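Reading time: 2 min

Pemthorpe House Residents' Association - Minutes of the Regular Meeting
Posted 2026-08-23 by Loan Hầu

Chair: Hường Mạch
Minutes: Loan Hầu

1. Previous minutes

July minutes approved with one correction. Item 4 should read "riser closet," not "riser panel."

2. Electrical load, shared kitchen

The Brodik report on the ground floor kitchen was received. Brodik tested both counter circuits and found no fault in the wiring. The breaker trips recorded in July were attributed to overload. The refrigerator and the dishwasher are on circuit A with the left-hand outlets, and any heating appliance used there during a wash cycle can exceed the rating.

Brodik offers two remedies:
(a) a dedicated circuit for the dishwasher, quoted at $600 including the permit;
(b) no new wiring, with heating appliances limited to circuit B.

H. Mạch favored (a). Unit 10 asked whether the quote covers patching the wall behind the dishwasher. It does not. Motion to accept (a), subject to a written price for patching, carried. Option (b) applies until the work is signed off.

Outlets on circuit B will be labeled. Kettles, toasters and the hot plate are to be used on those outlets only, one at a time. Crumb trays to be emptied weekly by the floor on duty.

3. Laundry room ventilation

Cao cleaned the dryer duct and replaced the outside flap. Airflow is now within the range given in the dryer manual. Next cleaning in 2 years unless drying times increase. The Cao invoice was approved for payment.

4. Entry system

Zuven will end support for the current door panel. Replacement options were deferred - the quote arrived too late to circulate. L. Hầu to send it to all units with the next agenda. Existing fobs remain valid.

5. Bicycle storage

Untagged bicycles will be removed after 30 days' notice. Notice to be posted at both doors. Unit 2 dissented and asked that this be recorded.

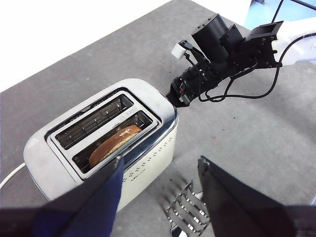 6. Actions

H. Mạch - obtain the patching price from Brodik, then sign the order.
L. Hầu - label circuit B outlets, post the bicycle notice, circulate the Zuven quote.

Meeting closed with no other business.

This site uses cookies to remember your settings. Accept | Manage preferences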